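Grasp Planning and Arm Coordination for a Simulated Two-Arm Robot
Wistanach Project, Final Report

1. Purpose

The Wistanach project set out to write and test control software for a robot with two arms, working entirely in simulation. The group was responsible for the motion planner, the grasp selection module and the logging tools. The physics engine and the robot model were supplied by the department and were not changed.

2. Software Structure

The code is divided into 3 processes. The first, Driro, reads the simulated camera and returns an estimated position for each object on the table. The second plans a path for each arm and checks the two paths against each other for collisions. The third sends joint targets to the simulator and records the result. Messages between the processes carry a time stamp, and any message older than the current planning cycle is dropped.

Early versions planned both arms together as one system. Planning times were too long for regular testing, and the group moved to a priority scheme – the arm assigned to the object plans first, and the other arm treats that path as an obstacle.

3. Grasping and Lifting

Grasp candidates are scored by finger clearance and by the distance of the wrist from its joint limits. Small produce models proved to be the hardest case, as the green part and the rounded part have different widths and the planner must choose a single finger opening. In the view below, the right gripper holds such an object at its tip, raised above the left gripper.
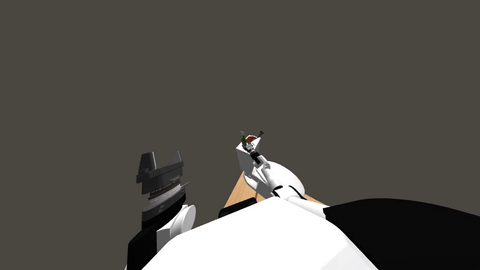 4. Test Results

The final version was run for 896 trials with randomized object positions. Of these, 593 ended with the object lifted and held until the end of the trial. Most failures were traced to position error in Driro when an arm blocked the view of the object. A smaller group came from the priority scheme, where the second arm found no free path and the trial timed out.

5. Remaining Work

The planner does not yet support handing an object from one arm to the other. The Dasness log viewer should also be extended to replay both arms on a shared time line. A list of 7 open issues is kept with the source code.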